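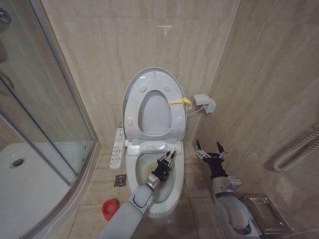

水压低的老楼,装了一体机冲不干净,最后还得拆,请问老住户怎么办?一位读者在上一期推送下留言提出这一问题。现就老旧住宅卫生间改造的有关事项,分条予以答复。

(1)关于水压。高层住宅顶部楼层及管网末端住户,用水高峰时段水压普遍偏低。住户在选购洁具前,应先向物业服务单位查询所在楼栋的供水方式,并于晚间七时至九时之间自行观察出水情况。低水压住户宜选用带水箱的机型,或在设计阶段预留增压条件,不宜仅凭商场陈列样机作出决定。

(2)关于坑距。坑距指排污口中心至完成墙面的距离,墙砖铺贴后方可准确测量。部分住户以毛坯墙面为准下单,到货后无法就位,退换费用须自行承担。确需移位的,应由具备条件的施工单位评估排水坡度,并事先告知楼下住户。移位器虽可缓解一时之需,但弯折处易积存杂物,本账号不作推荐。

(3)关于电源。带加热、冲洗功能的坐便器或便盖,须配置单独插座,并接入具有漏电保护功能的回路。插座应配防溅盒,安装位置应避开淋浴区,走线不得横跨地漏及门口。老楼原有线路未设接地的,应先行改造线路,再安装设备。以延长线从客厅引电的做法存在安全隐患,请予以纠正。

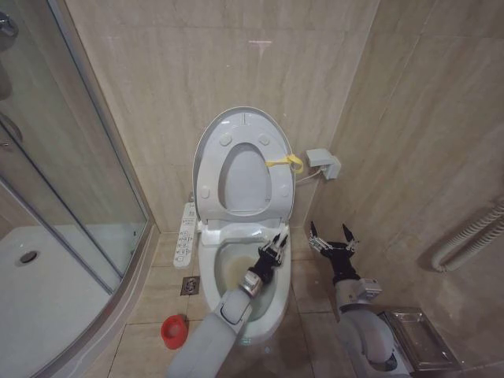
卫生间内坐便器及墙面电源。

(4)关于防水。拆除旧地砖时,原防水层往往一并受损,应全面重做,不得局部修补。淋浴区墙面防水应做至顶部或不低于吊顶高度,管根、墙角等部位须作加强处理。闭水试验完成后,请住户与楼下邻居共同查看,并留存书面记录。记录一式两份,双方各执一份。

(5)关于通风。无窗卫生间应设置机械排风,排风管接入公共烟道时须加装止回阀。此前Kahsay片区入户走访中,反映较多的问题即为串味,其中多数住户家中止回阀缺失或叶片卡滞。住户可先行自查,再联系物业检修公共部分。

(6)关于适老化。有长者居住的家庭,建议在坐便器侧墙及淋浴区设置扶手。轻质隔墙须在封板前预埋加固件,后期补装难度较大。地面高差应尽量消除,确实无法消除的,以缓坡过渡并作明显标识。门扇宜采用外开或推拉形式,便于紧急情况下施救。夜间照明可采用感应灯,光线以柔和为宜。

(7)关于施工时间。楼内共用立管改造期间,各单元将分段停水,具体时段以楼道公告为准。产生较大噪声的作业,限上午九时至十一时半、下午二时半至五时进行。请施工人员将装修垃圾袋装清运,不得堆放于楼梯间及消防通道。

(8)关于报名。Werno社区卫生间改造咨询登记于十月开放,本期名额为200户,面向房龄较长、家中有长者的家庭优先安排。上一期登记住户超过600户,其中330户已完成上门勘查。尚未勘查的住户无须重复登记,顺序保留。

(9)关于费用。上门勘查不收取任何费用。勘查后出具的方案仅供参考,住户可自行选择施工单位。凡以本项目名义要求预付定金、指定购买某一品牌洁具的,均与本项目无关,请住户拒绝并及时反映。

(10)关于保修。住户与施工单位签订合同时,应写明防水工程的保修期限。按现行规定,有防水要求的卫生间保修期不低于5年,合同约定不得短于此限。材料票据、管线走向照片及闭水记录请一并妥善保存,房屋转让时可移交下一任业主。

(11)关于本帖开头的提问,补充说明如下:已安装一体机且冲洗效果不佳的,请先检查角阀是否全开、进水滤网是否堵塞,再联系厂家售后测定动态水压。多数情形无须整机拆除。

以上内容由Ulo住宅服务中心整理。咨询登记请前往Werno社区服务大厅二号窗口,办理时请携带房屋权属证明复印件。下一期将答复厨房燃气管线的相关提问,欢迎继续留言。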